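Home Articles Issues Authors Search Contact

3.2 Setting and equipment for the floor-care task

The floor-care task was carried out in the open hall at Parnulden, a large interior with a mezzanine level along part of its length. The hall was chosen for its hard floor, on which a hose and cord can be laid out and gathered up again without catching, and for its even overhead lighting. Work took place in October, in the morning, before the hall was needed for other purposes.

The study treats vacuum cleaning as a household activity with 3 phases: setting out, cleaning and putting away. Earlier work on domestic routines has given most of its attention to the middle phase. In the diaries collected for the Okex survey, however, participants wrote at greater length of the first and last phases, and in particular of the handling of the hose, the wand and the power cord. A canister cleaner has several loose or trailing parts, and each must be brought into a usable position before the floor can be cleaned at all. The present section therefore describes the state of the equipment on the floor as well as the equipment itself.

The cleaner was of the canister type, with a flexible hose and a separate metal wand (Figure 2). No fixed layout was prescribed for these parts. Participants were told only that the hose should be free of kinks and that the cord should not cross the path of the wand. Power was supplied at floor level by means of a power strip, and its position limited the directions in which the canister could be pulled.

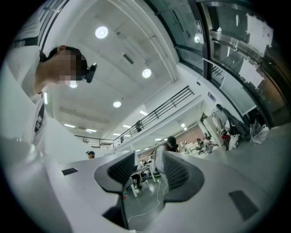
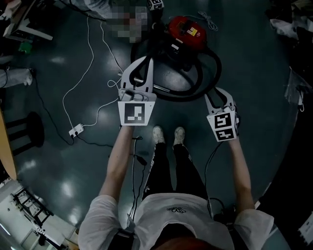 Figure 2. The hall at Parnulden. First image: ceiling lights and the black railing of the mezzanine. Second image: the canister vacuum cleaner on the floor, with its hose, metal wand and coiled white cord.

The arrangement of the hose was recorded under one of two headings. A hose was entered as "coiled" when it lay in a loop beside or about the base of the canister, and as "extended" when the greater part of it led away from the canister in one direction. The hose in Figure 2 was entered as coiled. The wand was recorded separately, as attached, upright or lying on the floor. A wand lying across the floor was noted as a possible obstacle to walking – a point raised by several participants with regard to their own homes – but was not moved by the research staff.

Cords were treated in the same manner. The form used for this purpose was adapted by Tove Þorgeirsson from the Plomuvbridge storage inventory and gives a score out of 100 for the readiness of the equipment as a whole. Of the 6 items on the form, two concern the cord: whether it is coiled or loose, and whether it can reach the supply without being stretched. The wording of the second item was changed after the Briggs pilot, in which it had been read as a question on the total length of the cord.

Other objects on the floor were left in place and were not scored. Their effect on the route taken with the cleaner is considered in Section 4.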